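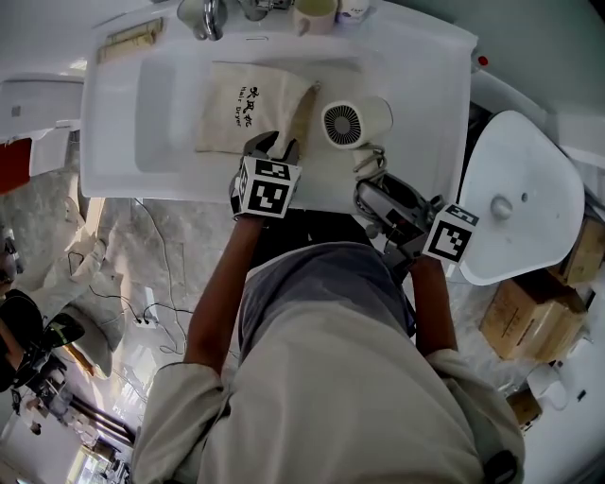

Electrical Appliances in Bathrooms and Washrooms

Ferar Housing Services asks all residents of Flerville Court to read the following guidance, which replaces the sheet issued in February.

Hair dryers, straighteners and clippers

Portable appliances should be used in the bedroom or hallway, at a wall socket. Extension leads must not be run into a bathroom under any circumstances. The only socket permitted in a bathroom is the shaver point, and it is not suitable for a hair dryer.

Allow an appliance to cool fully before putting it into a bag or drawer. Wind the flex in wide, slack loops; tight winding around the handle will in time break the wires inside.

The intake grille on a hair dryer collects lint. Unplug the dryer, then clear the grille once a month with a dry, soft brush — an old toothbrush will serve. Cloth storage bags may be washed by hand in cool water and must be completely dry before use.

Basins and wastes

Hair is the usual cause of a slow basin. Lift out the plug weekly and remove what has gathered beneath it. If the water still drains slowly, pour in 200 ml of white vinegar, leave it for an hour and rinse with warm water. Caustic products may damage the older pipework in flats 50 to 58.

Ventilation

Keep the extractor fan running after bathing and leave its cover free of dust. A fan that has stopped working should be reported to the Tedodton office, extension 115, quoting the flat number.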